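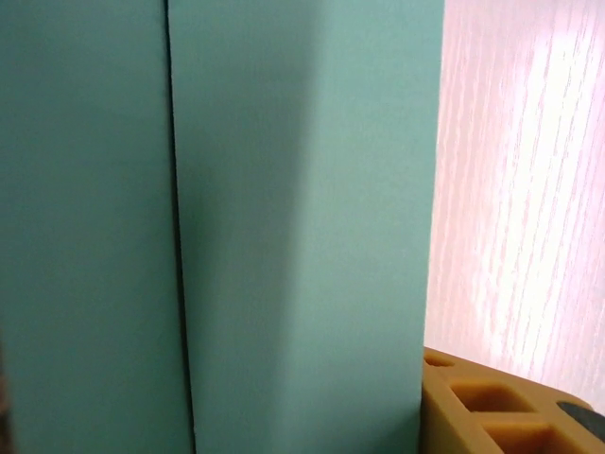 Pale green surfaces, with the thin dark gap between them.

Keeping narrow gaps clean in the kitchen and the workshop

By Sabine Vogler
Last updated: December

In my kitchen in Brusum there are many narrow gaps: between the cupboard and the wall, beside the stove, behind the bench where I repair small things. For years I cleaned only what I could reach with my hand. Then one morning I moved the cupboard and was ashamed. Now I do the gaps once a month and it takes me 13 minutes.

Start dry. Water turns dust into a gray paste, and this paste goes deeper into the gap. I take a thin wooden ruler, pull an old cotton sock over it and fix the sock with a rubber band. Go from the top to the bottom, slowly, and shake the sock outside. If the gap is too small for the ruler, use a piece of stiff card folded one time.

For grease beside the stove, the dry sock is not enough. Mix 600 ml of warm water with six drops of dish soap. Dip the sock and press it out well, it should be damp but must not drip. Wipe, wait a little, wipe again with a clean sock. Do not use this on raw wood. On painted wood please try first in a place that is not seen, because some paints become dull.

Crumbs in the joint of a table are more stubborn. A soft toothbrush loosens them, and the vacuum cleaner takes them if you hold the hose quite near. My neighbor from Stullar Street uses a knife, but with a knife I have already scratched one good table and I will not do it again.

In the workshop the dust is heavier. Brush it to one side before you vacuum, and pick out screws and nails by hand. A small magnet on a string is useful for those which fell behind the bench.

If a gap collects dirt every week, maybe it is better to close it. A strip of felt or foam, pushed in with the ruler, is enough for most places. Leave open the gaps around the refrigerator, it needs the air. Change the felt when it smells of old cooking oil.

Related tips
Taking the smell out of a bread box
How to dry wooden spoons so they do not split
Plistumell jam without a thermometer
Six uses for a worn-out towel
Sharpening scissors at the kitchen table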